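Checklist do quarto de hóspedes - apartamento Villside, com os meus comentários

Feito em 12 de dezembro, antes de entregar as chaves. Vou escrevendo conforme ando pelo apartamento, por isso desculpem a ordem!

1. Detector de fumaça: OK. Apertei o botão e quase fiquei surda, então funciona (pilha trocada em abril).

2. Tomadas: OK, com ressalva. A do corredor está meio frouxa na parede. Dá para usar, mas eu não ligaria o aquecedor de 1000 W ali até o eletricista da Bastus passar.

3. Janela e trava: OK. A trava emperra um pouquinho, é só levantar a folha e empurrar.

4. Estrado: REVISAR. Apertei 3 parafusos que estavam soltos e um deles continua girando em falso. Deitei, rolei de um lado para o outro (sim, faz parte da inspeção!) e não rangeu, mas quero trocar esse parafuso antes do próximo hóspede.

5. Roupa de cama: OK. Gosto muito desse lençol bege, combina com a parede branca e tem umas ruguinhas finas que não me incomodam nem um pouco. Na hora de conferir, passem a mão no tecido todo procurando alfinete, grampo ou etiqueta solta.

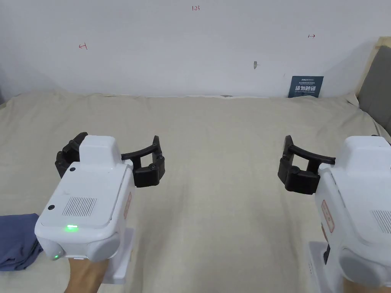
Item 5 - cama larga com o lençol bege, junto à parede branca.

6. Colchão: OK. Levantei os cantos, olhei as costuras com lanterna e nenhum sinal de bichinho. A capa protetora é da Devton, custou uns 300 reais e eu compraria de novo.

7. Tapete: NÃO PASSOU. Escorrega demais no piso! Tirei e guardei no armário do 405 até chegar a base antiderrapante.

8. Passagem até a porta: OK. Dá para sair no escuro sem tropeçar - testei de luz apagada e só bati o cotovelo.

Pendências: parafuso do estrado, tomada do corredor e base do tapete.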